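Section 2: Planning and Budgeting Before You Order

Manance Two-Arm Packing Cell, Set-Up Guide

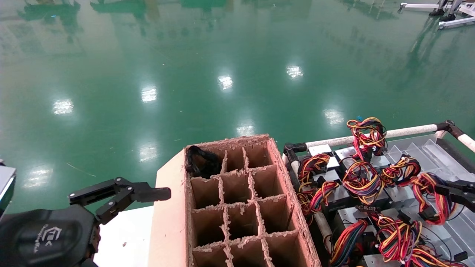
Figure 2-1. Divided carton at the center, power supply tray at right, one gripper on each side.

Read this section before you sign anything. Section 3 covers unpacking, and by the time most people get to Section 3 they own the wrong table.

The steps below assume you are moving power supply units with their wire bundles attached out of a tray and into a divided carton. If your parts have no wires, you may skip steps 4 and 5 and feel smug.

2.1 What you need on hand

- A floor plan with the columns drawn in. Columns left off the plan will still be there on delivery day.
- One full tray and one carton from regular stock.
- A tape measure and a kitchen scale.
- The person who does the job by hand now, for an hour.
- The Kerekes planning sheet (back pocket of this binder).

2.2 Working out what to buy

1. Measure the carton you use. Write down the inside width of a single cell, the wall height and the outside size of the box. Measure three cartons and enter the smallest cell. Cartons that have been around the plant a few times get fuzzy along the top edges, as in Figure 2-1, and the divider walls lean wherever they like.

2. Decide whether cartons will be reused. New ones cost money every month. Old ones cost money in stops. Enter a figure for one or the other on line 4 of the planning sheet. Leaving line 4 blank is the most popular choice and the most expensive.

NOTE: If you reuse cartons, set a rule for throwing them out and write it on the wall next to the cell. "When it looks bad" has been tried.

3. Measure the tray, including anything that sticks up above it: rails, pads, clamps, brackets. The arms have to clear all of it. Enter the tallest point on line 6.

4. Measure the wires. Lay one unit on the bench, let its bundle fall where it wants, and measure the widest spread. Then coil it the way your supplier coils it and measure again. Use the larger number. A coil that fits its cell in the morning may feel differently about it by 3 p.m.

5. Weigh one unit with its wires. Add the weight of the gripper, which is listed on the plate on its housing, and compare the total with the arm rating on line 9.

CAUTION: Arm ratings are for the load plus the gripper. Buyers who leave the gripper out of this sum usually meet the next size of arm, at the next size of price.

6. Choose one arm or two. A second arm is worth having if one can hold a bundle clear while the other sets down a unit. It is hard to justify if the second will spend its day watching the first. Time the hand job: if your operator uses both hands for most of the cycle, plan on two arms.

7. Choose the gripper. The two-finger type handles boxy housings and can be fitted with softer fingertips. Order one spare set of fingertips per arm with the first order. Ordered later, they travel alone and pay full fare.

8. Mark the table footprint on the floor with tape. Place the carton and the tray where they will sit, then walk around the outside carrying a full tray. If you have to turn sideways, so will everyone on every shift.

2.3 Floor and lighting

9. Check the floor. Sealed epoxy is fine and sweeps clean, but a glossy one throws the ceiling lights straight back up. If your cell will use cameras, ask Manance for the glare check while you are still at the quote stage. Moving a table on paper is free.

10. Keep the floor beside the table clear of cables and loose wire. Budget for cable covers now. They appear on almost no first quote and on nearly every second one.

2.4 Filling in the budget

11. Enter the base price of the cell, then add these lines, in this order:

- Grippers and spare fingertips
- Table and tray fixture
- Guarding or scanner
- Cable covers
- Freight and rigging
- Set-up days on site
- Operator training
- Cartons for the first 90 days

12. Allow 2,000 practice picks before you promise output to anyone. Use real parts and real cartons. Enter the operator's hours for this run on line 15, under labor. They are real hours, whatever the sales deck called them.

13. Have someone outside the project read the sheet. At the Zolitz plant, Lajos Kozma handed his to Zoltán Kovács in receiving, who asked where the empty cartons would be stacked. The plan had room for 37. The first delivery was 1,089, flat-packed, and it went in the aisle that had been set aside for the cell.

NOTE: Line 17, "carton storage," was added to the planning sheet in May. If your copy ends at line 16, ask for a new one.

2.5 Before you place the order

14. Confirm each of the following and initial the sheet:

- Smallest cell is larger than the unit plus gripper fingers, fully open.
- Tallest tray point is entered on line 6.
- Wire spread is measured loose and coiled.
- Power and air drops are within reach of the table.
- Somebody by name owns the carton rule in step 2.

CAUTION: Do not order the table from a drawing of the old table. The Bredness line did this. The old table had been cut down to fit through a door, and the drawing had not.

15. Send the sheet to Manance with one full tray and one carton. Pick an ordinary carton off the stack. If you send the best one in the building, you will get a cell tuned for a box you own one of.

Keep a copy of the sheet with this guide. You will need lines 6, 9 and 17 again in Section 3.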